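Pale blue bottle has a chalky look and a mark that won't wash off – is it done for?

Posted in Kitchen & Home, Jaltumport Neighbors Help Board
68 views

Hi all, I have a smooth, matte blue bottle that I've carried to work for ages, and lately it looks sort of dusty even right after I wash it. There's a smudge near the middle too. I've tried dish soap and a soft cloth, and then more dish soap. It's a Bostero if that helps, and I'd hate to throw it out over something silly. Is there a trick, or do I just live with it?

bluebottle44

Just get a new one, they go on sale in December. Mine lasted four years and I didn't cry over it.

Flonitz

Oh, please don't toss it yet! I've had matte bottles in the house since my kids were in school, and that chalky look is very often plain old hard water, which we have plenty of here. Mix one part white vinegar with four parts warm water, lay a damp cloth over the mark for a few minutes, then rinse it and dry it right away with a towel. Try a little spot near the bottom first – some finishes are fussier than others. And skip the scrubby side of the sponge, please, I ruined a lovely green one that way and I'm still a bit sore about it.

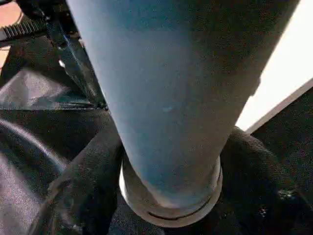
The other spot I always go after is the seam by the rim, where there's a thin groove and old soap likes to settle. An old soft toothbrush gets in there nicely, and so does a wooden toothpick if you go gently. If the smudge is still there after two tries, it may be a rub in the finish itself, and then I'd leave it alone and keep on using the bottle. Let us know how you make out!

moldovan_kitchen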